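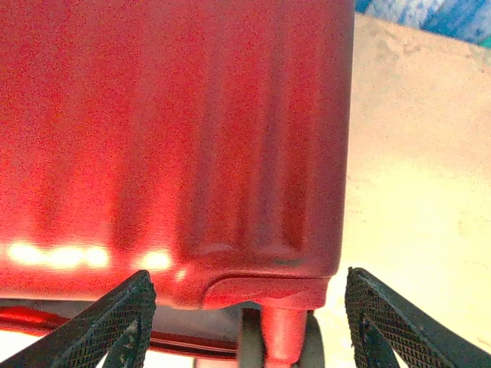 How to lower the salt in your weekly cooking

My doctor told me in September that my blood pressure was too high and that I must eat less salt. I did not know where to begin, so I made many mistakes. I write down the method that I use now, for people who cook at home and have no time for complicated diets.

Step 1. Write down what you eat for six days

Use a paper notebook or your phone. Write also the bread, the cheese and the sauces. Don't change anything yet in this week. In my notebook the salt shaker was a small problem, and the big one was bread with smoked cheese every evening.

Step 2. Learn to read the label

In the United States the label gives sodium in milligrams. In many European countries it gives salt in grams. These are two different numbers. To get the salt, multiply the sodium by 2.5. For example, a can of soup with 800 mg of sodium has 2 grams of salt. Please look also at the serving size. One can is often two servings, and then you must double the number.

Step 3. Change one product at a time

Start with the product that appears most often in your notebook. I changed the broth. I cook it on Sunday from carrot, celery root, onion, two bay leaves and five grains of allspice, without any salt, and I freeze it in small jars (leave some empty space under the lid). When this became normal for me, I changed the bread.

Step 4. Rinse what comes from a can

Put beans or chickpeas in a strainer and keep them under cold running water for one minute, then let them drain well. Part of the salt goes away with the liquid.

Step 5. Give the taste from something else

Lemon juice, vinegar, garlic, dill, marjoram and dry mushrooms ground to powder are the ones I use most. Add the lemon at the end of cooking. If you still want salt, put a small pinch on the plate and none in the pot.

Step 6. Wait

The first two weeks the food tasted like paper to me. After one month my old soup recipe was too salty and my husband said the same.

Be careful with salt substitutes. Many of them contain potassium, and this can be dangerous for people with kidney disease or with some medicines for blood pressure. Ask your doctor or pharmacist before you buy one.

Genowefa Tomaszewski
Last changed: June 11, 2026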